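Golteo Suturing Kit for Student Robotics Teams

June 1, 2022 – by Skosia Equipment Desk

The Golteo kit is the practice set for the surgical robotics class and the Fustus club competition. It covers the suturing task – needle handling, knot tying and trimming – and ships ready for one team.

In the kit:
Braided suture, thick and fine
Curved needles, pack of 19
Task cards and score sheets
Storage case

The needle driver is sold separately. Check the wrist fitting before you order.

Price: $572 per kit. Refill pack: $70. Clubs entering in December should order early.

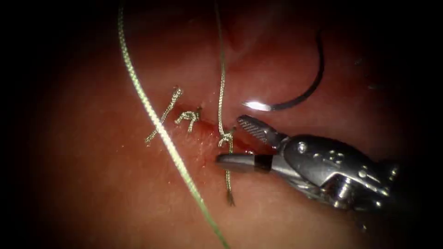
Interrupted stitches in fine braided suture, with the needle driver at the third knot.

Related items
Bai needle driver, wristed
Golteo refill pack
Fustus task board

Contact Skosia sales | © 2022 Skosia | Back to top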